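Up to 20 families turn up to our English conversation evenings, and in November most of them will be there for the first time. I run the intake session, so I keep notes on the explanations that work and the ones that fail. The current problem is the school lunch.

A parent from the last intake received a one-page sheet from the school at Ukby. It stated that children need "recess, lunch and a piece of fruit for Crunch & Sip." Every word after "recess" was translated correctly. The parent sent three full hot meals in three steel containers. The child ate the first at 11, was too full for the second, and carried the third home on the bus.

The sheet assumes the reader knows the following:

- Recess is a period of time and also the food eaten in it. "Have you got your recess?" refers to the food.
- Lunch is cold unless ordered. There is no kitchen and, at this school, no microwave for students.
- Fruit is eaten in class, at the desk, before recess. It is stored separately from the lunch box.
- "Nut free" includes spreads. It doesn't include coconut, although two teachers gave different answers on this.
- "Bring a plate" on the end-of-term notice means a plate with food on it.

The last one is well known as a migrant anecdote and still catches people every year. I have stopped telling it as a funny story. Two of the families at the Destorness hall had already lived it, and neither found the retelling useful. What they asked for was a quantity. I now say: enough for your own family, on one dish, something that can be eaten standing up.

I rewrote the lunch sheet over the weekend. The original ran to 400 words, of which 9 were abbreviations. The new version has no abbreviations and gives times in place of period names. The Võ family checked the Vietnamese and corrected my word for "snack", which had apparently read as something closer to "junk food". The Adham family checked the Arabic and asked for a line about gelatine in lollies, as birthday treats are handed out in class without notice. I have added it. The school has agreed to put the line on its own sheet from next term.

One structural change is worth recording. The first draft was organised by food type. Readers with no experience of the system looked up the food, found it was permitted, and still did not know when it would be eaten. The second draft is organised by time of day. Questions at the session dropped noticeably, although the group was also smaller, so I wouldn't put much weight on that.

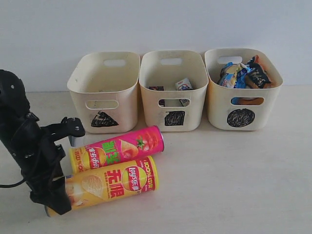

*Snacks and baskets, with hand-drawn shapes on the fronts.*

Outstanding items:

1. The canteen order form. It is now an app, and the app requires an Australian mobile number at sign-up. Several families do not have one in the first fortnight. The office will take cash orders before the bell if asked, but this isn't written anywhere.
2. Swimming carnival food. The rules differ from a normal day and I have not yet seen them.
3. Fasting. Older students may spend lunch in the library during Ramadan. The sheet needs the name of the form, and I am waiting on the office for it.

The file stands at 2,022 words with all three languages included, and it prints double-sided on two sheets of A4. Next version goes out on 9th July, with item 1 done and the others if the office replies.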